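6 Sep 2019, Foko cell, planner branch

Swapped the RRT seed for the cached one and capped planning at 2000 iterations. Approach into the Dell case now plans in 435 ms. 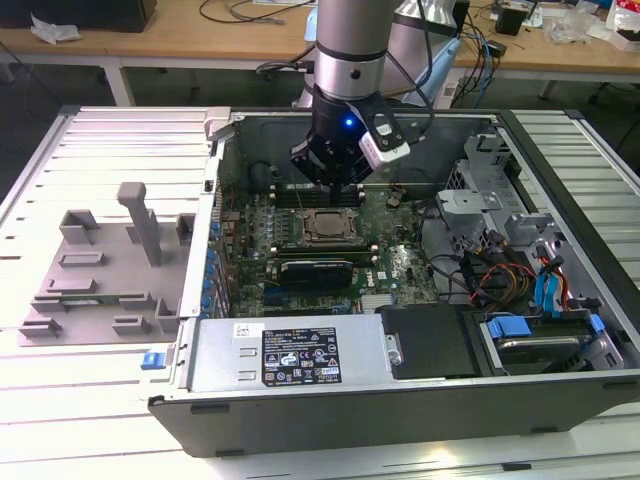 Gripper over the memory slots, case on its side.

Lever skill: switched from position control to the Stetsiuk admittance loop. Stiffness 200 N/m in z, x and y left alone. Contact threshold was tripping on sensor noise, so I put the low-pass back in.
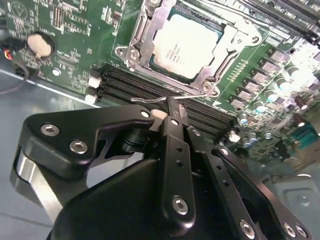
Lever pose comes from the wrist camera only. The detector still mixes up the lever wire and the bracket edge at steep angles. Need more labels, 200 crops to start.

CPU grasp uses the edges of the package. Collision mesh has the load plate open as its own state now.
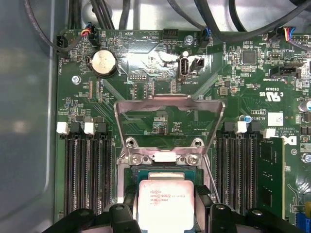
Held-part geometry has to be attached before the retreat is planned. Mastovo config still has the January offsets, do not merge.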